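Benvinda Carrilho keeps her repair ledger in the kitchen drawer, under the dish towels. It runs to 3,654 entries. The first is a mantel clock with a broken mainspring and the last, when I visited on Wed 11 December, was a wall clock from the Nernwood post office that had been losing nine minutes a day.

"They thought it needed new parts," she said. "It needed to hang straight. I charged them for the cleaning and left the rest alone."

Carrilho has repaired clocks in Nernwood for most of her adult life, first in a shop on the main street and now in the back half of her house. She is 87. She doesn't do watches anymore, and she stopped taking tower clocks when the stairs got to be too much, but people still drive over from Vemard and Ornby with something wrapped in a bath towel on the passenger seat. I asked her how she got started.

"My uncle had the shop. I swept it. Then I sorted screws. For a year I sorted screws, and I was bored out of my mind, but after that I could look at a screw and tell you which country the clock came from. He never said that was what he was teaching me. I don't know that he was teaching me anything. He had a lot of screws."

Her uncle let her take apart an alarm clock when she was 14. She put it back together and it ran, but it ran backward. She still isn't sure how she did it. He made her leave it that way for a week on the front counter so customers could see it, and she says it was the best week of business he had that winter.

We talked at the table in the workroom, which gets its light from the north. She has two lamps besides, and she moved one of them twice while we were talking. A shelf clock was open in front of her with the movement out and the dial lying face down on a folded shirt. It belongs to Jhair Yupanqui, who teaches at the school in Ornby and got it from his wife's family. He had told her that it used to strike the hours and now strikes whatever it wants.

"That's a common one," she said. "It's a count wheel clock. The striking doesn't know what time it is. It only knows what it struck last. If it said four, the next one will be five, no matter where the hands are. So somebody pushes the hands around past the hour and doesn't wait for it to finish, and now they disagree. He could fix that at home with one finger. But it was dirty too, so I kept it."

I asked what dirty means in a clock.

"Old oil. It goes green, then it goes black, and it picks up dust and turns into something like sandpaper. The pivots wear and the holes go oval. People think oil is good for a clock, so they put in more. I had one come in that had been sprayed with something for door hinges. It smelled like a garage. That was three days of work, and I'm not quick now."

She cleans a movement by taking it completely apart. She lays the wheels out in the order they came off, on a sheet of paper with pencil circles, and she writes on the paper as she goes. She pegs out the pivot holes with sharpened sticks, turning the stick in the hole until it comes out clean. The worn holes get a brass bushing. She lets down the mainspring before anything else, and this was the one subject on which she raised her voice.

"You let the power off first. Always. A spring in a clock like this will break your finger. My uncle had a bent one, here, the second one. He got it from a clock a customer said was run down. Never believe a customer about that. Never believe me about it either. You put the key on and you check."

Her prices have gone up slowly. A cleaning and oiling on a simple time-only clock was $9 when she took over the shop, and she remembers her uncle thinking it was too much. The most she has ever charged is $500, for a long-case clock that had been in a flood. She worked on it through a whole spring and says she lost money.

"I told them not to do it. I said, this isn't worth what it will cost. The man said it was his grandmother's. Well, then what do you say? I did it. I used to go see it sometimes. It kept good time, within a minute or so a week, and that's all you can ask from one that's been under water."

She is direct with people about what their clocks are worth, and she says this has cost her some friends. Many clocks that families believe to be very old were made in large numbers and sold by mail. A paper label inside the case will usually settle it. Some people are glad to know and others take the clock home without getting it fixed.

"A woman from Vemard cried at this table. She'd been told all her life it came over on a ship with the family. It was made a day's drive from here. I said, it's still a nice clock. It is a nice clock. She came back for it in the end and she sends a card."

There used to be three people repairing clocks in the area. One moved away, and the other, Salvador Nogueira, closed his shop in Ornby and gave Carrilho his lathe. She uses it for making bushings and for turning down pivots. He had it from a factory that shut, and its tag still says Văduva in worn letters. She took it for the name of the factory, and he told her later he'd always taken it for the name of the man who ran the machine.

"Salvador was better on French clocks than I was. I was better on American ones. We sent each other things. We didn't like each other much at first. He thought I was cheap, and I thought he talked too long on the phone. He did talk too long. He still does."

Nogueira, reached by phone, said he had thought she was cheap. "She was charging what her uncle charged," he said. "I had rent. I told her, raise your prices or I'll starve. So she raised them by a dollar." He said her work was very clean and that he had never seen one of her repairs come back for the same fault. Then he talked for a while about carriage clocks.

Carrilho has had two students. The first left for a job in an office. The second, Elaheh Asadi, comes on Saturdays and has been coming for four years. She works in the county records office the rest of the week. She began by bringing in a cuckoo clock from a yard sale and asking whether she could watch.

"I thought she'd say no," Asadi told me. "She handed me a coffee can of screws."

Asadi does most of the bushing work now. Carrilho's hands are steady, but her eyes tire by early afternoon, and she would rather spend the morning on adjustments. She sets a pendulum clock in beat by ear. She puts it on the shelf, starts it, and listens with her head down. An even tick and tock means the clock is in beat. If one side is longer, she moves the crutch a little and listens again. I could not hear the difference on Yupanqui's clock until she made it much worse on purpose.

"Most clocks that stop aren't broken," she said. "They got moved. Somebody dusted, or there's a new carpet. The shelf isn't level anymore and the clock is limping, and it'll limp for a day or two and quit. I tell people to put a folded card under one side and listen. Half of them never come in after that. That's fine. I have enough to do."

I asked about the ledger. Each entry has the date, the owner, the maker if there is one, the fault, what she did and what she charged. She also scratches a small number inside the case or on the back plate, in the way her uncle did and the repairers before him. Some of the older clocks carry marks from five or six people. She showed me one with a pair of initials and a date in a very neat hand, and below it a word that she thinks is a complaint about the last man's soldering.

Tomás Meireles, who runs the small historical museum in Nernwood, has asked for the ledger when she is done with it. He says it is the best record there is of what people in the town had in their front rooms. Carrilho hasn't decided. She may give it to Asadi, who still uses it to look things up.

"A clock comes back after 20 years and you want to know what you did," she said. "I've opened one up and thought, who did this, this is terrible, and I go to the book and it's me."

She still winds the clocks in her own house on Sunday nights, all except the one in the bedroom, which she lets stand. It was her uncle's and it has a loud strike. She has the part she'd need to quiet it and hasn't put it in.

Before I left she had the movement back in its case and was moving the minute hand forward, waiting at each hour for the strike. It gave seven at seven and eight at eight. She let it go on to noon, then wrote the entry in pencil. She goes over them in ink after the clock has run for two weeks.

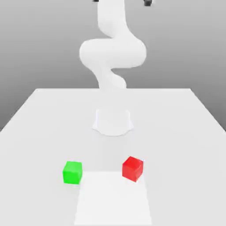 The two weeks are a rule of hers. A clock stays on the shelf for one full winding and then for a second, and only then does she call the owner. Yupanqui had hoped to have his back before the end of December, and she told him he might. She had already told him how to set the hands when he gets it home, and she planned to tell him again.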